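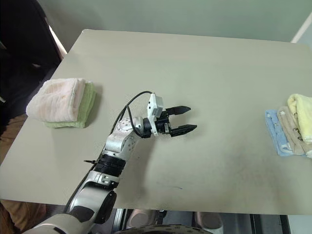
Llevaba meses queriendo cambiar de bolso de diario, porque el que tenía ya pedía la jubilación a gritos (la cremallera se abría sola en el autobús, con eso lo digo todo). Una compañera del trabajo me enseñó el suyo, un bandolera de la marca Iltier, modelo Kälin, y me pasé toda la comida mirándolo de reojo. Esa misma noche lo encontré en Zikden, que es una tienda en línea donde hasta entonces solo había comprado calcetines y un cinturón para mi padre, y allí estaba, en tres colores: negro, granate y un verde oliva precioso. Me fui de cabeza al verde.

El pedido lo hice en noviembre, que ya sabéis cómo se ponen las tiendas por esas fechas, así que iba mentalizada para esperar. La página es sencilla, se paga sin dar mil vueltas y enseguida llega un correo con el resumen. Lo que no me gustó tanto es que el seguimiento del paquete se quedó parado en «en preparación» una semana larga. Escribí al servicio de atención al cliente y me contestaron a la mañana siguiente, muy amables, eso sí, pero con una de esas respuestas que valen para todo. Al final el bolso tardó 9 días en llegar. Ni una tragedia ni una maravilla.

Venía en una caja de cartón bastante más grande de lo necesario, con el bolso metido en su funda de tela y relleno de papel para que no perdiera la forma. La funda me ha venido de perlas, por cierto, la uso para guardar los pañuelos de invierno.
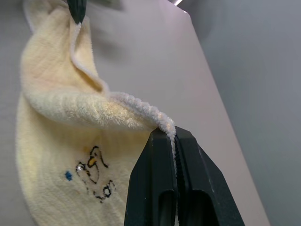 Y vamos con el bolso, que es a lo que habéis venido. El exterior es de piel sintética, pero de la buena, con un grano menudo que disimula muy bien los roces. El verde es un poquito más oscuro que en la web; a mí me gusta incluso más así, aunque si buscáis un oliva clarito os podéis llevar un chasco. Pesa poquísimo, unos 500 gramos vacío, y eso mi hombro lo agradece muchísimo, porque yo soy de las que llevan la casa a cuestas.

Por dentro tiene 2 compartimentos separados por un bolsillo con cremallera. En el de delante llevo el móvil, las llaves y la barra de labios; en el de atrás, la cartera, un paraguas plegable de los pequeños y un libro de bolsillo si no es muy gordo. Botella de agua no cabe, lo he intentado de todas las maneras. El forro es de rayas finas en tono crema, muy bonito, pero me da un poco de miedo que se manche con un bolígrafo, así que los llevo en un estuchito aparte.

La correa merece párrafo propio. Se regula con una hebilla dorada y da para llevarlo cruzado con abrigo gordo y todo, que no siempre pasa. Lo malo es que la hebilla resbala un poco cuando el bolso va muy cargado, y a media tarde me lo encuentro dos dedos más abajo que por la mañana. Le he puesto un par de puntadas de hilo fuerte y asunto arreglado, pero en un bolso nuevo no tendría yo que andar con la aguja, digo yo. El cierre imantado, en cambio, una delicia: cierra con un clac suave y se abre con una sola mano.

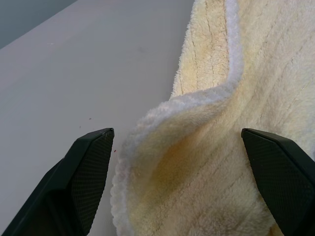

Núm. 30

Lo he usado casi a diario todo el invierno, con lluvia incluida, y las costuras siguen en su sitio. El dorado de la hebilla ha perdido algo de brillo en los bordes, nada grave. Para limpiarlo le paso un paño apenas húmedo y lo dejo secar lejos del radiador, y queda como el primer día.

Antes de decidirme estuve mirando también uno de Studetow muy parecido, con más bolsillos y la correa más ancha. Lo tuve en la mano en una tienda del centro y me pareció más rígido, más de oficina, y además costaba bastante más. Si vais a llevar tableta o carpetas os compensa echarle un vistazo; para ir de paseo, de compras o a tomar algo, yo me quedo con el Kälin sin pensármelo.

¿Lo volvería a comprar? Sí, y de hecho le tengo echado el ojo al granate para el cumpleaños de mi hermana, aunque esta vez lo pediré con tiempo, que a Zikden no le meto yo prisa otra vez. Si alguna lo tiene en negro, que me cuente en los comentarios si se le nota mucho el polvo, ¡que también me hace tilín!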